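**Niltus hand grippers (the pair), 3 out of 5**

Short version: good tool, slow going, and no, your laundry isn't getting folded by a machine this year. Longer version below, typed on my lunch so forgive the mess.

These are the hand-held ones. No arm, no motors doing the thinking. You hold one in each hand and do the chore yourself with two fingers a side, and later the arm is supposed to learn from it. Paid 2,000 for the pair. Shiela Dimaculangan at the Dakau shop talked me out of the single, and she was right, you want two for nearly anything in a house. Lids. Bags. Anything that slides when you push it.

Setup was quick. Manual is bad. Page on the marker cubes is printed so small I gave up and called Eskil Solberg, who has had his set since September and had it sorted in one phone call.

What they're good at: picking up small stuff and putting it in a place. Tidying, basically. Blocks, pegs, caps, markers. Grip is decent, fingers close evenly, and you get a feel for it after an hour or so.
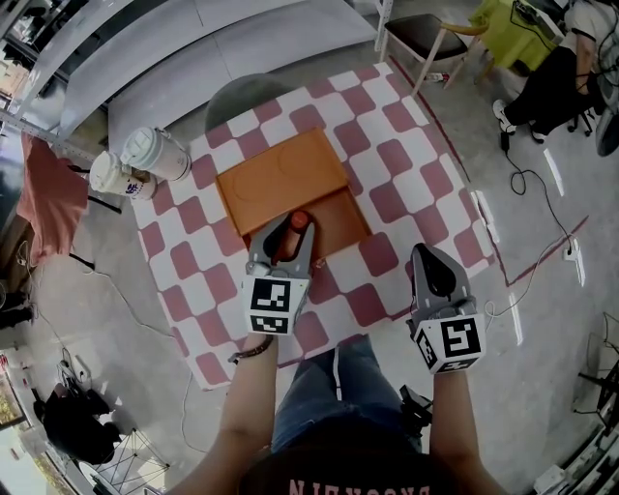 What they're bad at: anything flat. Coins, forget it. A sheet of paper, maybe one try in four and you crumple it. Socks ok, fitted sheets a joke. I tried loading a dishwasher on Thursday and quit at the second rack becuase my wrists hurt. They are heavy out at the front and you notice by midafternoon. Foam on the handles would fix half of it.

Now the real question, can the machine do it after. Sort of! We logged 295 tries at putting small things away and ran them on Irena Wilczyńska's arm. Same table, same box, same spot, it does fine. Move the box over a hand's width and it still does fine, which suprised me. Swap in a different box and it pokes the side and sits there. Irena says more tries, different boxes. Nathalie Paquette has 1,953 logged and hers copes with new boxes but still can't do a zipper.

So for a shop floor, same parts in the same tray all day, I'd say yes, close. Kitting, sorting, putting things back in bins. For a kitchen with my kids in it, no. Not close.

Compared to the Sawatzky pair: those are lighter, nicer trigger, but 3,049 and the finger pads peeled on Brittany Gagnon's inside a month. Niltus pads still fine on mine. I'd take the heavier ones and the change.

Gripes, quick:

- weight, see above
- trigger squeaks, oil helps for a day
- no case in the box at that price, come on
- spare pads sold only as a set of both sides

Would buy again if I was still doing this for work. For home, get a broom.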